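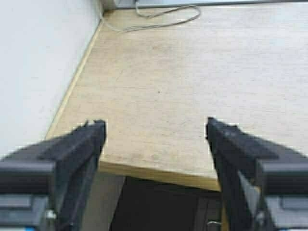 **Ticket:** 819
**Product:** Gurix two-arm mobile unit, chair placement demo
**Site:** Café area, Gostenbridge
**Opened by:** Elínborg Baldursdóttir, Du Plessis
**Assigned to:** Bent Vestergaard, Fadby support
**Priority:** High (open day)
**Status:** Closed, with one follow-up

## Problem as reported

We are setting up for the February 2021 open day. The plan is for the robot to take hold of a café chair by the backrest, move it a short way and put it back at the table. Visitors will stand along the wall.

The right arm stops during the approach to the chair. The left arm keeps going and gets to its waiting pose, then the whole routine pauses with "arm sync timeout." It happened on 7 runs this morning. Restarting the routine clears the message, but it comes back on the next run or the one after that.

No emergency stop was pressed. Nothing has been dropped. The tables give no trouble when we use them as a reach test, only the chairs.

Elínborg

## Reply 1, Bent

Thanks. Please do these before we change anything:

1. Send the arm log from one failed run, from start of routine to timeout.
2. Check the sync timeout value in the demo profile. It should be 300 ms.
3. Close both grippers with nothing in them and check that the tips meet. Look at the tape pads too. If an edge has lifted, press it down or replace the pad.
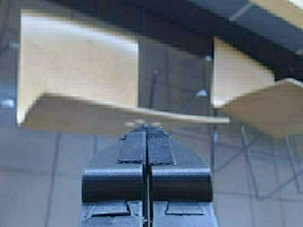
## Reply 2, Elínborg

Log attached. The timeout value in our profile is 200, not 300. I did not set it and I don't know who did. The profile was copied from the one we used in November at a different site, where the robot only handled boxes.

Tips meet on both sides. I put new tape on all the pads anyway.

I have not changed the timeout yet. Should I?

## Reply 3, Bent

Yes, set it to 300 and save the profile under a new name so the old one is still there.

The log shows the right arm slowing down near the end of the approach. The planner is trying to keep the right wrist away from a second chair, so it takes a longer path than the left. With the short timeout it runs out of time and the routine pauses. With boxes there was nothing close by and both paths were the same length.

Two things to try, in this order:

- New timeout, chairs left where they are.
- New timeout, second chair moved back from the right arm.

Please let each one run several times. One good run will not tell us much, as the fault does not show up every time.

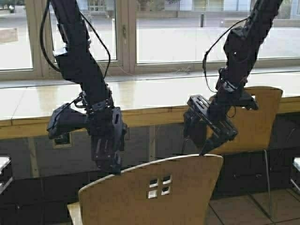
*Head camera, counter side. Left gripper points straight down, right gripper comes in at an angle toward the backrest.*

## Reply 4, Elínborg

First test: no timeout message. The right arm still slows down and people will notice the wait, but it finishes.

Second test: no message and much less of a wait. We will use this layout for the visitors.

I also looked at where people will stand. The counter side is too tight once both arms are out, so I would like to keep visitors on the other side, toward the framed picture, 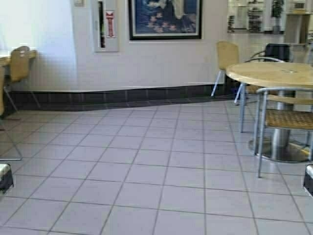 and turn the robot so it works with its back to the counter. Does the base need a new home position for that, or can I rotate the saved one?

## Reply 5, Bent

Record a new one. Rotating the saved position also rotates the keep-out zone, and you want that to stay along the counter. Drive the base to where you want it, open Setup, choose Home, then Record. After that, do one slow run with no visitors in the area.

## Closing notes

- Cause: sync timeout too short for this layout, carried over from the old profile.
- Fix: timeout set to 300 ms, second chair moved back, new home position recorded.
- Slow run done after the change, no messages.
- Follow-up for Fadby: show a warning when a profile is copied to a new site with a changed timeout. Bent to open a separate ticket.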